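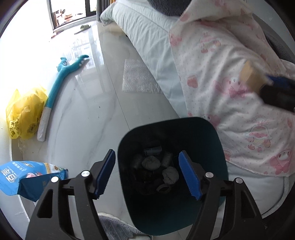 About Pendura

Pendura is a private practice in counseling psychology and sleep health. We work with adults, and with children from age four, whose sleep problems are tied to worry, grief or a change in the household. The practice is on the second floor of 102 Prastcombe Road and has a step-free entrance on the parking lot side.

History

Shanti Tyagi opened the practice as a single consulting room. Her earlier work was on insomnia in shift workers, and the first clients were mostly adults referred by family doctors. Tarık Türkmen joined to set up the child and family service, which now takes up more than half of our appointment hours. The practice moved from Drevmont to its present address in June, after the lease there ended.

Methods

Adult treatment is based on cognitive behavioral therapy for insomnia. A standard course has six sessions. The first is an intake interview of 60 minutes, and clients are asked to keep a sleep diary for two weeks before it. The diary records bedtime, estimated time to fall asleep, night waking, final wake time and caffeine. We don't require a wearable device, and data from one will not replace the diary.

We do not prescribe medication. Clients who take sleep medication continue under the doctor who prescribed it, and any plan to reduce the dose is made with that doctor.

Child and family service
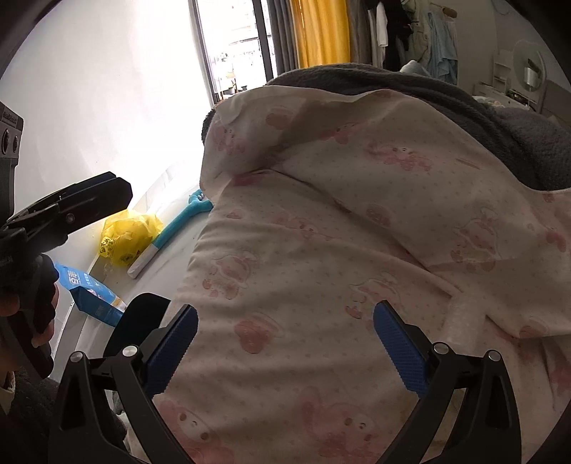

Work with children under ten is done mainly through the parents. A clinician meets the parents first, without the child, and goes over the evening routine step by step, from dinner to lights out. Changes are then made one at a time, usually a week apart - a fixed bedtime first, and only later the question of where the parent sits. Familiar bedding stays as it is during this period. A white quilt with pink cartoon animals on it is a perfectly good quilt for the purpose, and replacing it in the same week as a new bedtime makes the diary harder to read. Parents receive a written plan after each meeting and a phone call of 15 minutes midway between meetings.

Children of ten and over attend sessions themselves. Parents join for the last part of each session unless another arrangement has been agreed.

Staff

Shanti Tyagi - clinical lead, adult insomnia, supervision
Tarık Türkmen - child and family service
Ayten Akbulut - grief and loss, group program
Lourenço Mota - intake, records and billing

Ayten Akbulut runs the evening group for bereaved adults. The group is closed once it has started, and new members wait for the next cycle. Sessions can be held in English, Turkish or Portuguese, depending on the clinician.

Records and confidentiality

Session notes are kept separately from billing records. Diaries are returned to the client at the end of treatment if requested. A copy of the confidentiality policy is sent with the intake form.

Appointments

Requests are handled by Lourenço Mota, extension 2762. Cancellations need one full working day of notice.

Page last revised Sep 4, 2022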